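Progress report to the fund, 1/21/24

**Project:** Skula junior football, second half of the grant year
**Grant held by:** Renamgate Football Club

We said in the autumn that we would report plainly, including on the parts we doubted. Some of those doubts have gone. Others have grown.

## Players

The under-tens and under-twelves now have 138 children registered between them. I would treat that figure with care. Registration is free, and a name on the list costs a parent one minute on a phone. Training on a cold evening is a better test, and on that measure the under-twelves are doing well and the under-tens are not. The coaches blame the weather. I think the session starts too early for working parents, and I have asked for a later slot from February.

The girls' side has 23 players who turn up most weeks. It is the one part of Skula that has done better than the bid promised, with the least money spent on it.

## Coaching

We paid for 8 coaches to take the Flavix course. All of them passed, but I have not heard of anyone failing it, so I don't read much into that. Two have changed how they run a session, with shorter queues and more time on the ball. The rest went back to laps and cones within a fortnight. We would not pay for the second level until we have watched a few more sessions ourselves.

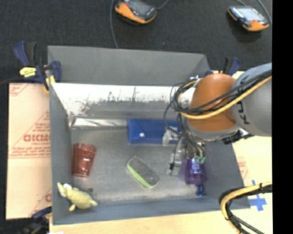 The Flavix match-tracking software is harder to defend. It was sold to us as a way of showing each child's progress over a season. What we get is a chart per player that the coaches don't open and the parents don't understand. The trial runs out in February and my advice is to let it lapse.

## Pitch and money

The Hnatiuk ground drains better than it did. Three home matches were still called off before Christmas — one of them, I suspect, because the away side was short of players. The contractor says the far corner needs another season to settle. He said the same last year.

We have £2000 of the grant unspent, all of it from the travel line. Fewer away fixtures were played than planned. We ask to move this money to floodlight hire at Hnatiuk, which would make the later training slot possible.

## What we still can't show

The bid claimed that children who joined Skula would stay in the game. One season cannot prove that, and I would rather not pretend with a survey. We will compare this year's list with next year's and send you both.

## Before the next report

- Later start for the under-tens
- Decision on Flavix software
- Written answer from the pitch contractor, with a date in it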